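4. Publicar a sua primeira resenha

Agora que a sua estante no Skestidard já tem livros, chegou a parte de que mais gostamos: contar aos outros leitores o que achou deles! Vá com calma, o rascunho fica guardado sozinho e pode voltar a ele quando lhe apetecer.

1. Abra a ficha do livro e toque em "Escrever resenha". Se houver várias edições, escolha a que leu mesmo (as traduções têm ficha própria).
2. Confirme o título, o autor e a editora. No policial Wysocka, de Maxine Cartwright, por exemplo, aparecem 2 edições com a mesma capa, e é muito fácil trocar uma pela outra.
3. Dê a sua nota, de 1 a 5 estrelas. Pode mudá-la mais tarde.
4. Escreva o texto. O mínimo são 29 palavras; máximo não há, e ainda bem, que há livros que pedem conversa.
5. Se a resenha revelar o final, ligue a opção "Contém revelações".

Atenção: depois de publicada, a resenha só pode ser apagada na versão para computador.

Nota: quem recebeu o livro da editora deve indicá-lo no campo "Origem do exemplar".

6. Junte uma fotografia, se quiser. Serve a capa, serve o seu canto de leitura, serve um pedaço da casa. Toque em "Adicionar", escolha o ficheiro (até 8 MB) e espere pela miniatura. 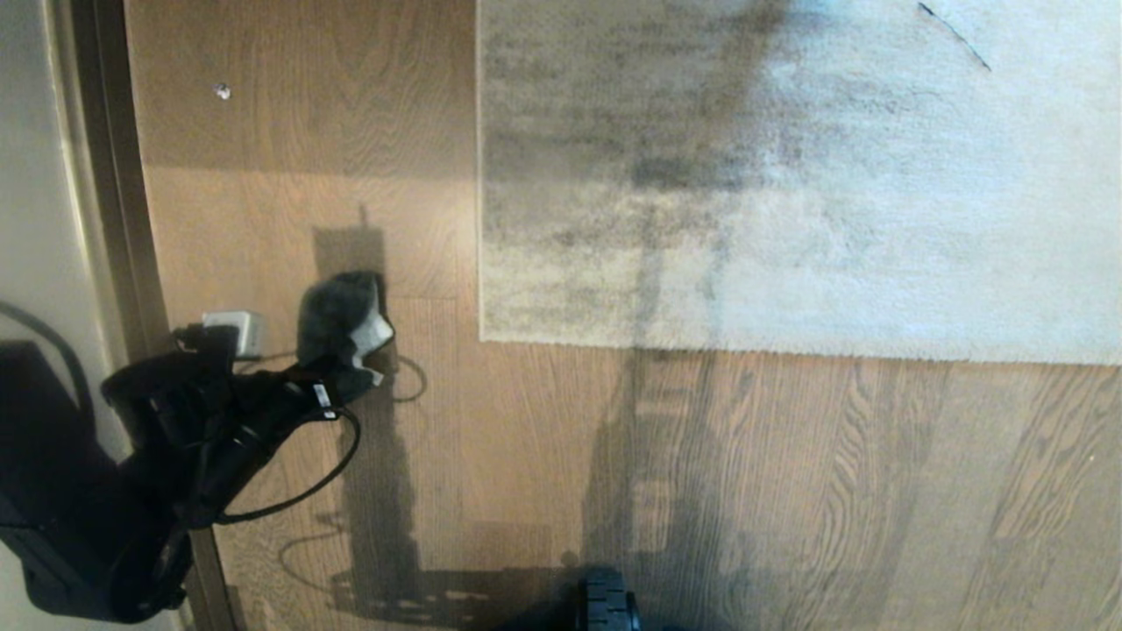 Fig. 9. Soalho de madeira e tapete felpudo claro.

7. Toque em "Pré-visualizar", releia tudo com um cafezinho ao lado e, quando estiver contente, escolha "Publicar".

Se a resenha não aparecer logo no seu perfil, atualize a página. Para partilhá-la num clube de leitura, siga para a secção 5.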